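Schmieder coloured measuring cups, reviewed
1 November 2025

I bought these in January to replace a metal set that had lost two of its sizes. They came from the Grotirthorpe branch of Pititz and I have used them most days since. The packaging says Surkberg makes them for Schmieder, if you are trying to find the same set elsewhere.

Each size has its own colour, so once you have learned them you stop reading the handles. It took me a couple of weeks. The orange, red and yellow are easy to tell apart. The dark blue and the brighter blue I still mixed up at first when the kitchen light was off. The handles are flat and the bowls are round, and a knife levels flour off cleanly. 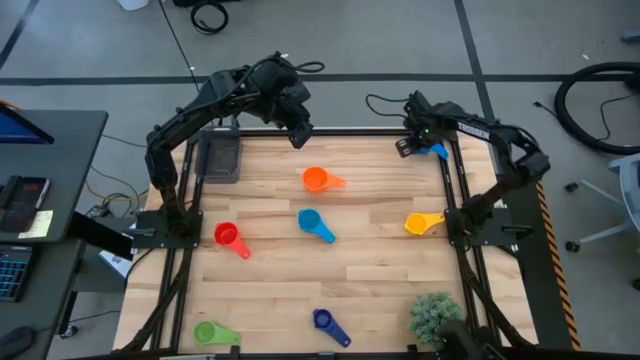 Mine went cloudy after nearly 90 washes, and the dark blue showed it worst. I do them by hand now. Still measure fine, but don't put them on the bottom rack - Pia

I haven't seen any clouding on mine, though they only go on the top rack. The sizes are accurate enough for baking. I filled one with water and tipped it onto the scales, expecting 60 g, and got 61 g. I wouldn't worry about that in a cake.

Storage is the other reason to buy them. They nest, and the pile takes up very little of a drawer.

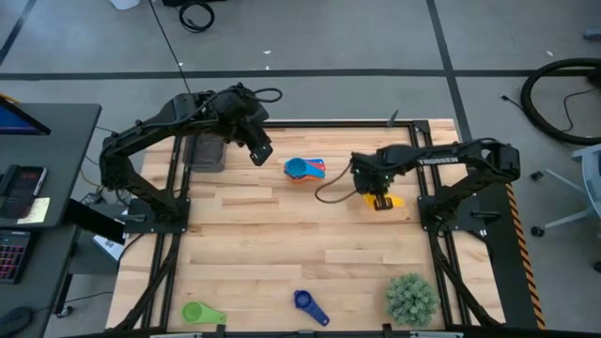

The handles don't line up unless you make them, so the stack can catch on the drawer above. There is no ring to hold the set together - I use an elastic band. Plastic also holds on to oil more than metal does, and peanut butter needs a proper scrub with hot water.

I would buy them again for dry ingredients. For syrup or anything sticky I'd keep a metal cup as well.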